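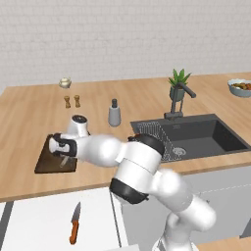
Skovitz Bench Arm Kit
August — Equipment Pages, Koltard Shared Workshop
Prepared by Noémie Ferrand

The Skovitz Bench Arm Kit is a jointed tabletop arm with a fingered gripper, intended for members who wish to assemble and program a manipulator at home or at a workshop bench. It is supplied unassembled. Members may purchase a kit outright or reserve the workshop's own unit, which is kept at bench four and may be booked in half-day periods.

Contents of the kit

Each kit contains the arm segments, joint rings, wrist unit, gripper, base plate, controller board, power supply and a bag of 57 fasteners. The base plate must be bolted to a rigid surface. Clamps are not an acceptable substitute and are not supplied. Members building at home should confirm that the bench or counter beneath the plate is solid to its full depth.

Rehearsal in simulation

The kit includes a license for Badawi, the simulation package used in all workshop courses. Members are required to run each new program in Badawi before it is loaded onto the workshop unit. The standard kitchen file places the arm at a wooden countertop with a cutting board, a sink and a number of ordinary items, among them a pair of spice mills and a lidded jar. The first exercise brings the gripper down over the board. Later exercises introduce reaches across the sink, where the faucet must be treated as a fixed obstacle.

Counter height, sink position and base location may be edited to match the member's own room. Measurements should be taken from the center of the base plate — not from the wall — and entered in millimeters. King-fai Lai reviews edited room files on Monday evenings.

Assembly

Assembly is carried out in the order given in the printed manual. Joint rings are to be tightened by hand, then checked with the torque key after the first hour of running. Cable slack at the second ring should be inspected at the same time. Replacement gripper pads are ordered under the Gesivico parts list and are sold in pairs.

Specifications

Payload at full reach: 200 grams
Mounting: four bolts, base plate supplied
Controller: USB connection, external power supply
Catalog number: 1272

Conditions of use

The workshop unit may not be used with sharp tools or near running water. The emergency stop must remain within reach of the operator. Kits returned with opened fastener bags are subject to a restocking charge.

Contact the equipment desk | © Koltard Shared Workshop | Back to top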